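Guia de boas práticas Skelurik para coleta com garra manual: vale a leitura?

Avaliação: 5 de 5

Comprei o guia da Skelurik em fevereiro e já o reli duas vezes, coisa que nunca me aconteceu com um manual de procedimentos! São 316 páginas, com fichas curtas para cada etapa: preparar a mesa, conferir os dedos da garra, gravar, nomear, arquivar. O texto é direto e dá para deixar aberto ao lado enquanto se trabalha.

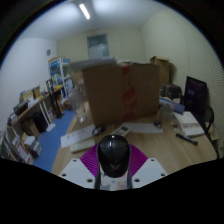 O capítulo de que mais gostei trata da variedade de objetos. A norma interna da Flernier, que eu seguia antes, pedia mesa limpa e uma peça por vez, e o resultado era bonito e pouco útil. O guia defende superfícies de uso real, misturando volumes e materiais. Uma caixa de papelão alta com fita vermelha, folhas brancas e um marcador preto na mesma mesa já rendem um bom exercício: a caixa esconde o que está atrás, o papel quase não tem espessura, o marcador fica na diagonal (adoro esse tipo de arranjo).

Outra seção ótima é a da inspeção dos dedos antes de cada série. Leva dois minutos e virou hábito aqui.
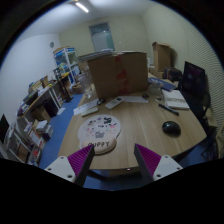

Também há um limite sugerido de 800 gravações por lote, com revisão obrigatória antes de abrir o seguinte. Achei exagero no começo, mas no lote de 411 que fiz para a Norkton a revisão pegou nomes repetidos que teriam passado batido.

Faltou um índice remissivo decente, e a ficha de iluminação é magrinha. Se sair uma segunda edição, compro de novo!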